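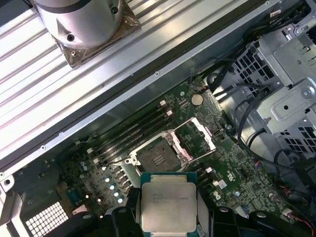

Gripper trial checklist, processor handling cell
Bench comparison of the Seltent and Andora finger sets
Filled in by Javiera Ibarra, comments read and answered by Patricio Palma
Flitoldale workshop, March

Please go through the list before every block of runs, even if you ran the cell yourself in the morning and are quite sure it's all as you left it. Write as much as you like in the comments. I do read them, and the long ones are usually the most useful – Patricio

1. Finger pads clean and free of grit
OK. Wiped both sets with a lint-free cloth. The Andora pads pick up dust faster than I'd like, so I have started wiping them at every break as well.

2. Finger screws tight, witness marks lined up
OK on Seltent. On Andora one mark had crept a little, so I tightened it and drew a fresh mark. Patricio, could we please order another paint pen? This one is on its last legs.

3. Grip force limit set and confirmed on the controller
OK. Limit is 6 newtons for both sets, and I read it back from the screen after the restart.

4. Processor held by its edges, lid facing up, nothing touching the contacts
OK. I like to bend down and look from the side here, with the arm paused – it takes a moment and it has saved me from a crooked grip more than once.

5. Chassis unplugged, side panel off, cables clear of the arm's path
OK after a second look. A loop of cable was sitting higher than I wanted, and I tucked it down before the first run.
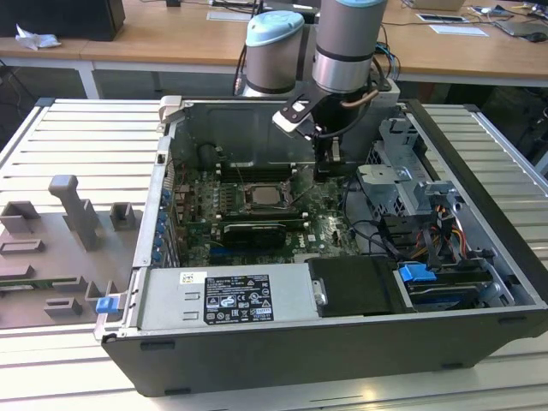 Can I swap finger sets without teaching the socket position again?
Only if the two sets measure the same length from the mounting plate, and ours don't. Run the short touch-off routine after each swap, then do one slow approach with the gripper empty.

6. Arm speed reduced near the board
OK. The controller log shows 12 millimeters per second for the last part of the approach. I tried it a touch faster with Seltent and didn't enjoy watching it, so back down it went.

7. Wrist camera focus and exposure
Needs attention. Shiny metal around the socket washes out when the bench lamp is turned all the way up. Exposure is at 2800 microseconds now, and I'd love to try 700 with the lamp left alone, if Patricio is happy with that.
Reply from Patricio: Very happy! Please save both settings under different names so we can go back.

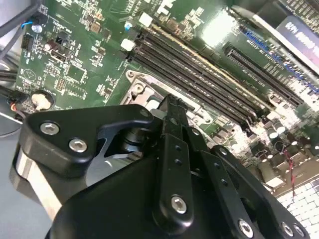

Wrist camera view, gripper over the board with the socket empty.

8. Linkage moves freely, no rubbing or clicking
OK on both. Seltent is the quieter of the two, and I find it easier to trust for that reason, though I know a quiet gripper can still slip.

9. Emergency stop tested from the operator's side
OK. Pressed, released, reset, and the arm stayed put until I told it otherwise.

Still open: paint pen, exposure test, and a longer turn with the Andora set once the new pads are in.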